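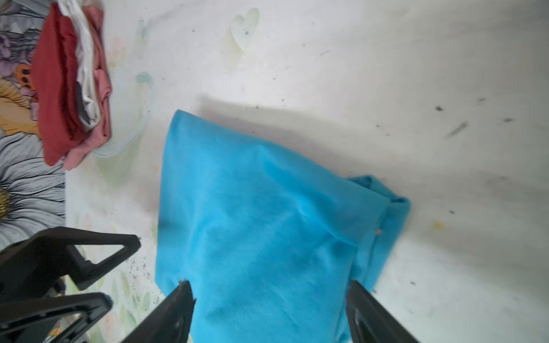
Blue fabric on a white surface.

4. When the computer will not wake up

Clurach Desktop is a patient machine, and it expects the same of you. Work through the steps in order. Skipping to step 7 is popular and has never helped anyone I have met.

Before you start: unplug the printer, the phone charger, the desk fan and whatever else has moved into the USB ports.

1. Hold the power button down until the lights go out. Count slowly. If you think you have held it long enough, hold it a bit longer.

2. Pull the power cord from the wall. Go and make coffee.

3. Plug the cord back in and press the power button once. Once. Pressing it again to encourage the machine tells it to turn off.

4. As soon as the Guraler logo appears, tap F8 until you see a gray menu. If you get the login screen instead, you were too slow. Go back to step 1. Most people need a few tries, and Vlasta Kováčik, who wrote the menu, needs two.

5. Choose Start in Repair Mode. The screen will go black, then come back with enormous icons and no wallpaper. This is normal and ugly.

Note: There is no sound, no wireless and no printing in Repair Mode. If you need the internet, use a network cable. There was one in the box. It is now in a drawer with the takeout menus.

6. Open Disk Check and click Scan. The counter runs from 0 to 1000 and likes to rest at 952. Leave it alone. It is still working, whatever it looks like.

CAUTION: Do not close the lid, cut the power or "just quickly" restart during a scan. You may lose files, including the one you were going to back up on Monday.

7. When the scan ends, write down any error number and click Restart.

If you see error 239, the startup file is damaged. Choose Restore Startup File and type your password. Capital letters count, and Caps Lock is on more often than you would believe.

If you see any other number, turn to Section 9. If you see no number and the computer starts as usual, copy your documents to another drive the same day.

Note: Restoring the startup file resets your browser's home page to the Guraler welcome page. Jinlong Su in support has asked us to say that he knows, and that the setting is under Preferences, Browser, Home Page.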